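Our project looked at whether special editions of video games are described fairly before people pay for them. We started out thinking most complaints were just fans being loud. I'm less sure now, but I'm not convinced by the fans either.

## What we compared

We picked 11 special editions from small publishers and read each store page next to the buyers' posts.
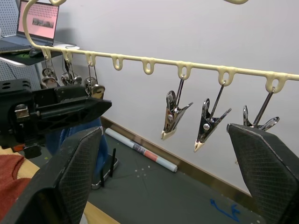
*Fig. 1. Clips on a plastic hanging rack.*

Grenach sold a "collector's map" for its racing game Trikberg. Buyers said the word "cloth" was dropped from the page in May. We found no saved copy of the old page, so I can't call that proven.

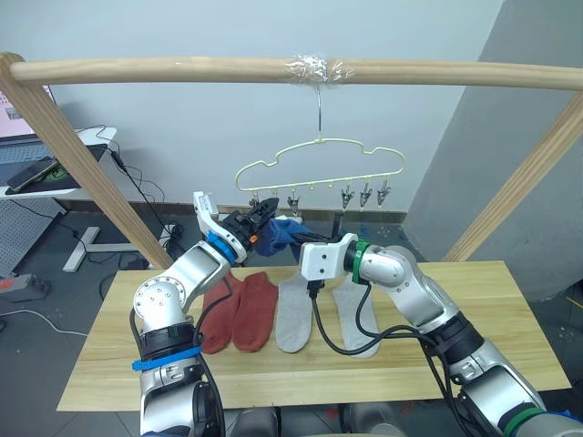
Hatuvik was worse. Its page promised a "metal case" and the small print said "metal-effect." Sena Quansah read 400 comments on it, and 9 of them quoted the small print.

## Problems with our method
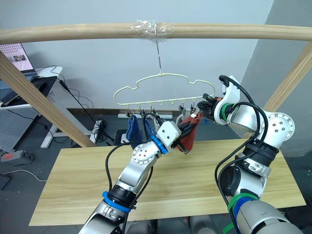
Photo: project group

People who are happy with a box rarely post about it. Our numbers lean toward the angry ones, and the chart in our first draft hid this.

Fiadzo answered our email on a Tuesday with a link to its refund page, which didn't answer any of our questions. 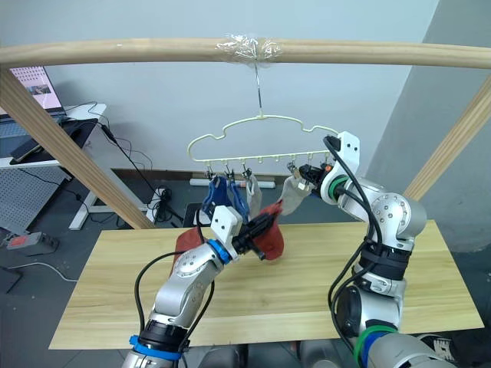

Eight of the editions had at least one item worded loosely enough to argue over. Whether that counts as false advertising depends on who you ask, and we didn't ask a lawyer.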